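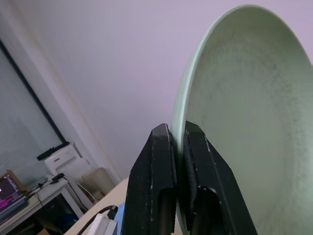

I spent Monday afternoon at the Ronham open day, mostly to see the robot arm handle dishes, and came home with tips for my own kitchen. Funny how that goes!

**Hold plates by the rim.** The gripper pinches the very edge and leaves the face alone. I'd been planting my thumb right in the middle for years (hello, smudges). Chin-lung Tsai, who ran the demo, told me they practiced on 32 thrift store plates first.

**Pad whatever does the gripping.** One finger has a dark padded face where it meets the plate. I've now stuck felt strips on the pegs of my Rantala drying rack – 6 strips, ten minutes, much less clinking.

**Clear the landing spot first.** Chin-lung won't start a run until there's a space to set the plate down. I used to stand there with a wet platter, nudging mugs aside with my elbow.

**Speckled plates are forgiving.** Mine is from a shop in Stalthorpe, and water spots barely show on it.

They're open again in August. Go early, the parking is awful.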